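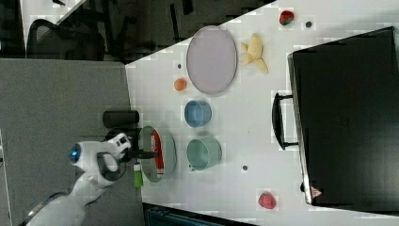

Simão Macedo wrote in to ask whether you need to be good with kids for this one, and whether it's the same job we had up before Easter. No to both! The Easter one was the front desk. You'll be out the back with the pretend kitchens, and the kids mostly stay on the other side of the door (mostly).

Kit sorter, part time
Madthorpe Toy Library, Humphreys Street

I run the lending side of the library and I'm looking for someone to take over our pretend kitchen kits. They're our most borrowed thing by a mile. Families take one home for a fortnight, play shops and cafes and hospitals with it, and bring it back with half of somebody's real cutlery drawer mixed in. I love them to bits but I can't keep up any more, and the pile on my side of the room has started leaning.

What you'd be doing

Most of it is table work. You tip a kit out, spread everything flat so you can see it, and work out what belongs. Bowls and cups go together, plates go together, play food goes in its own bag. A light blue bowl and a teal cup can live in the same kit quite happily - I'm not fussy about matching colours, I just want a child to be able to set a place and serve something on it. A big oval plate is gold, by the way. Please never lend two of those in one kit, we haven't got enough.

Then there's wiping down, a bit of mending on the soft food (a running stitch is plenty), writing up the card that goes in the lid, and packing. We have 1000 pieces in the kitchen collection and every one of them is on a card somewhere. Some of the cards are in my handwriting, sorry in advance.

You'd also get a say in what we buy. I've got $300 put aside for new kitchen bits and I'd like whoever gets the job to spend it. Last time I did it on my own and came back with far too many pretend eggs.

The soft food is the bit people get attached to. Sauce bottles especially, they get squeezed over everything, including the dog.

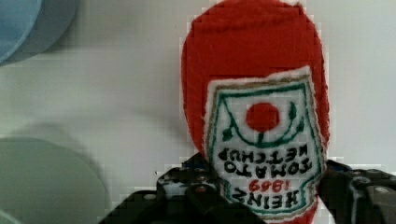 Plush tomato ketchup, with the Heinz label stitched on the front.

Hours and pay

Two mornings a week, and you can pick which two as long as one of them isn't Sunday. We open the back room at 8.30 and I'd want you done by 12.30, before the afternoon returns come in. It's casual to begin with, paid by the hour at the same rate as the front desk. If it suits us both after the first school term we'll talk about making it permanent. Start is September, earlier if you're free.

Who I'm after

Someone patient who likes putting things in order and doesn't mind a podcast going. You don't need library experience. You do need to be able to lift a full tub onto a shelf at waist height, and you'll need a current working with children check before you start, even for the back room. I can help with the form.

If you've ever sorted a garage, a pantry or a deceased aunt's kitchen and secretly had a good time, please apply.

Getting here

The 17 bus from Driludstead stops right outside. There's parking behind the Gorska bakery next door, but get in before nine or you'll be circling. The back room is up one step and we have a ramp for it, so let me know if you'd like it out when you come in.

How to apply

No cover letter, please. Send me a page on what you've done and a few lines telling me how you'd sort a cup that's come back without its kit. I really do read those! You can email it through the contact page, or drop it at the desk any weekday morning and ask for the kitchen kits person.

I'll ring everyone back, including the people I can't take on. Chats will be in the back room with a cup of tea (a real one), and you're welcome to have a rummage through a kit while you're there.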